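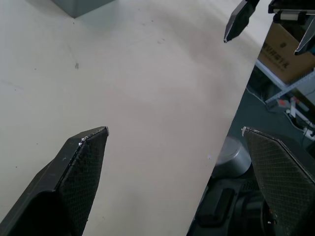

I went to the open day at Tavonden on a Saturday in May mostly because my brother-in-law used to work there and kept telling me the robots had ruined it. The invitation said the opposite, in large letters. I wanted to see which of them was fibbing.

Tavonden handles metal plates and housings for other firms. Dela Ansah took our group through. She was friendly and quick and had clearly been told to say "freeing people up" a lot. According to her, 104 people work there and 32 of them have been moved to different duties over the past year. Moved where? Mostly checking, she said, and looking after the machines.

The handling cell is called Burnano, and I had expected something grander. It's grippers and white tables. The job is to pick up a part, turn it and set it down, which used to be done by hand, up to 1,000 times a shift. I'll grant them that one. Itzel Xolalpa did it for years and told me her wrists don't miss it.

She was less sure about the rest. She used to chat across the bench all morning. These days she watches for bad grips and clears them, and she finds that more tiring than lifting, though it looks like sitting down. Her pay is the same. The training took two afternoons, and she'd have liked a week.
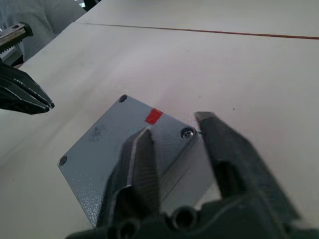 Does the robot work without anyone near it?

Someone from the crew is always assigned to the cell, to set out parts, deal with stoppages and sign off each batch.

So that's one job which used to be several. I asked Bello Olaniyan, who runs the shift, what happens when a second cell comes in. He said no decision had been made. I've heard that sentence at other plants.

The tour lasted 55 minutes, with coffee after. There was a comment box by the door and I put in a card asking for the injury numbers from before and after. Dela promised they'd be sent out. Nothing yet.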